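Notebook, April – language-conditioned pushing, Grendell checkpoint

Board reset, eight blocks, rod parked by the yellow hexagon.

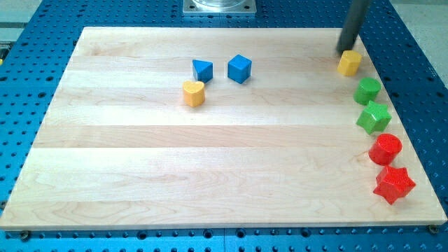
What I ran

Command: "push the yellow hexagon to the yellow heart." 30 trials, same policy, 245 ms between actions. Rosaire Perron scored from the logs and I scored from video. We disagree on four, all of them cases where the rod nudged the hexagon left and then stalled over bare wood. He calls that partial credit. I call it a fail.

What I don't believe yet

The claim that it reads color and shape together. Both stars and both cylinders come in red and green, so "green star" is a fair test and "blue cube" isn't – there's only one cube. The 660 eval prompts lean heavily on the one-of-a-kind blocks. Drop those and I expect the score to sag.

Also, the planner clips targets near the right edge and logs nothing. Found it by accident at 4:40.

To do: print the clip events, rerun with star and cylinder prompts only, ask Rosaire for his scoring sheet.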